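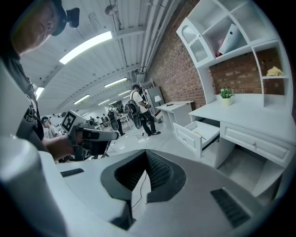

Short thread for the people who asked me how we look after the hand-held grippers at Ladska. I am the person with the screwdriver there. English is my third language, so please be patient with me.

1/ We write the state of each gripper in a paper notebook. Adaeze Jibrin wanted a spreadsheet and we tried it in May. After two weeks the spreadsheet was empty and the notebook was full, so the notebook has stayed.

2/ The first check of the morning is the marker plate. I press each corner lightly with one finger. If a corner moves, the gripper stays on my bench. A loose plate gives you data which looks fine for an hour and is useless in the evening, when you try to line everything up.

3/ Do not clean the marker with alcohol. I did this to one in my first month and the black squares became grey at one side. A cloth with a little water is enough, and then a dry cloth.

4/ Soft pads. These are the parts that suffer most. We change the pair at 700 grasps, or earlier if I can see a shine on the ribs. Always both sides together. With one new pad and one old pad the object turns a little when you close, and the person holding the gripper starts to correct it with the wrist without knowing.

5/ Our record for one pair is 1,809 grasps. I am not proud of it. It was the week when the parcel from Kunness was late, and Kayode Haruna had to repeat most of the cup recordings afterwards.

6/ The cable. Before closing the cover I open and shut the jaws 12 times and watch the cable all the time. It must hang free and never touch the pad. If it is pulled tight when the jaws are fully open, I give it a bit more length from inside the body. No tape in this place, please. The glue becomes soft and travels.

7/ Vent slots: a dry brush, the kind for watercolours. Brush along the lines of the grille. Compressed air only pushes the dust further in, and I have opened enough bodies to have seen where it goes.

8/ Every 50 sessions the gripper is opened completely. Four screws, and they are not all the same length! The two short ones go on the side of the jaws. If you put a long one there, it reaches the plastic of the guide and you will feel a scratching when you squeeze. Funmilayo Okonkwo painted the heads of the short ones red for me, and since then I have made this mistake only once.

9/ After opening, calibrate again. Fully closed, fully open, and then with the Garba block between the jaws. If the width is wrong with the block but right at both ends, look at the pads first and the software second. Most times one pad is not sitting down in its place.

10/ Somebody asked if we let the operators do their own repairs. Checks yes, screws no. Attila Rácz is the exception, he repaired clocks before and his hands are calmer than mine.

11/ Hadiza Sani asked about the left and right grippers. Yes, we keep them as pairs, with the same number on both. If the left one is on the bench, the right one waits too. People complain about this when we are busy, but mixed pairs need a new calibration and that takes longer than changing a pad.

12/ I still have no good answer for the squeak in the Badau hinges. Dry lubricant helps for two days and then it is back. If you have solved this without oil near the pads, please write to me, I will try it on number four first.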